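Why did the robot drop the plate?

A robot fault, explained for readers aged eight to eleven

Robots in films hardly ever drop things. Real ones do it quite often, and when it happens somebody has to find out why. This page is about one robot arm, one plate and a fault that took most of August to sort out.

The job

At the Tornden workshop a robot arm is learning to clear a table. It has to pick up plastic plates, bowls and cups and put them away. For you that is a dull chore. For a robot it is hard, as every piece is a different shape. A cup has tall sides. A bowl curves. A plate is nearly flat, and its edge sits very close to the table.

The robot picks things up with a gripper. A gripper is the robot's hand, and the parts that close on things are called fingers, even though they don't look much like yours. A small motor pulls the fingers together.

The arm's name is Clerano. Bongani Makhubela looks after the motors and the wiring, and Lilian Were writes the instructions the arm follows. Those instructions are called a program.

What went wrong

One morning at twenty past ten, Clerano lifted a plate by its rim, swung it to the left and let go. The plate hit the floor and rolled under a chair. It was plastic, so it didn't break.

The odd part was that Clerano carried on. It moved its empty gripper to the place where the plates go, opened its fingers, and reported that the plate had been put away. Then it went back for a cup.

So there were two faults to think about. The first was that the plate fell. The second was that the robot didn't know.

Lilian thought the second one was worse. Anybody can drop a plate. If you drop one, you feel it leave your hand, you hear the clatter and you stop. Clerano had no microphone, so it couldn't hear. It was supposed to feel the plate with its fingers, and that hadn't worked either.

Looking for the cause

When a machine goes wrong, it is tempting to change lots of things at once and hope. The trouble is that if it starts working again, you don't know which change did it. Bongani and Lilian decided to change one thing at a time and write down what happened.

They set the table again with plates, bowls and cups in mixed-up places. One cup went on its side, the way things get left after a real meal. Then they ran the arm 60 times and watched what it did with the plates.

The first idea was that the gripper was weak. Bongani tested it by closing the fingers on a spring scale, the kind that shows how hard something is being squeezed. The squeeze was fine.

The second idea was that the camera was at fault. Robots can be muddled by shiny things. A lamp overhead makes a white spot on a plastic bowl, and a program might take that spot for part of the bowl's shape. Lilian checked where the arm thought each plate was. It was right nearly every time.

The third idea came from Catarina Nogueira, who was visiting from another workshop. She didn't look at the table or the screen. She crouched down so that her eyes were level with the tabletop and watched the fingers come down over the edge of a plate.

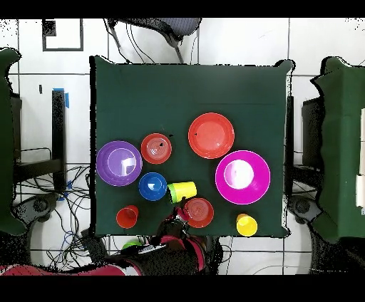

The real cause

Catarina saw that the fingers were stopping too high. They closed on the very top of the rim and held only a thin sliver of plate. That was enough to lift it. Once the arm swung sideways, the plate tilted and slid out.

Why too high? The program held a number for the height of the table. It had been measured when the table was bare. Later a green covering was put on top, and the number was changed to match. That was done properly. Then the gripper was given new fingertips, a little longer than the old ones, and the person who fitted them added a bit of extra height so they wouldn't bang into the table. They added too much.

The mistake was three millimetres. Look at a ruler and see how small that is. On a cup it made no difference, because a cup has plenty of side to hold. On a plate it mattered a lot.

Why the robot didn't notice

Clerano can't feel things the way skin does. It works out whether it is holding something by checking how far its fingers have closed. If they stop before they meet, something must be between them. If they close all the way, they must be empty.

This check was made just once, at the moment of picking up. At that moment the answer was "yes, I have a plate", and it was true. The plate fell a second later, and the program never asked again.

Imagine putting your door key in your pocket at home and not checking until you reach school. If there is a hole in your pocket, you won't find out until it is too late to see where the key fell.

How it was mended

The height number was put right. That took Lilian two minutes.

The second repair took longer. Clerano now checks its fingers 20 times every second while it is carrying something. If they close up when they shouldn't, the arm stops where it is, a yellow light comes on and it waits for a person. It doesn't go hunting for the plate on the floor. There might be feet down there.

There is a new rule for people as well. Whoever changes the fingertips has to measure the height again with the arm in place, and write the new number on a card next to the switch.

Keeping safe near a robot arm

A plastic plate on the floor is a small problem. A robot that doesn't know what it is holding could be a bigger one if the thing were heavy or sharp. These rules are for everyone who visits Tornden, grown-ups included:

Stay behind the line while the arm is switched on, even if it isn't moving. It may be waiting for its next instruction.

Never reach in to pick up something the robot has dropped. Tell the person in charge.

Know where the red stop button is before you start watching.

Tie back long hair and tuck in scarves and lanyards.

Words to know

Gripper: the part of a robot that takes hold of things.

Program: the list of instructions a robot follows.

Sensor: a part that measures something, such as how far the fingers have closed.

Fault: something in a machine that isn't working as it should.

Try it yourself

You need a plastic plate, a table and a pair of kitchen tongs. Ask a grown-up before you borrow the tongs. Pick up the plate by the very edge of its rim and swing it slowly to one side. Then do it again, holding more of the rim. Now shut your eyes and ask a friend to take the plate out of the tongs very gently. Could you tell when it had gone? Write down what you felt.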